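Reading Habits in Ilville: Student Project Report
Marijke Peeters and Wim Desmet
Handed in 3/31/13

Our project looked at what happens to a novel after people have finished it. We wanted to know whether readers in Ilville read the same book a second time, and whether their opinion of it changed. We began in September with a paper form left at the library desk and in the Fokden bookshop.

We gave out 2,000 forms and got 1,949 back, far more than our tutor had told us to expect. Wim typed in the answers and I sorted the comments. The form had two parts. The first asked for the title of a novel read at school. The second asked if the person had opened it again as an adult, and what they thought of it then.

Most people had not gone back. Those who had were usually kinder to the book than they had been at school, mainly about long family novels. Crime stories did worse, as readers remembered the ending. Comments on poetry were left out because the form only mentioned novels.

Some forms were hard to read. Where we could not agree on a title we marked it as unknown. We also left out anything that named a film and no book. 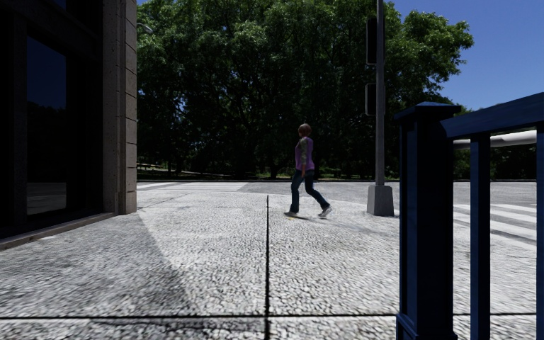

Did older readers reread more than younger ones?
We could not tell from the forms, as age was an optional box and almost everyone skipped it.

If the project is repeated, age should be a required question. The title box also needs to be bigger. Our sorted comments are in the Skusero folder, under Peeters.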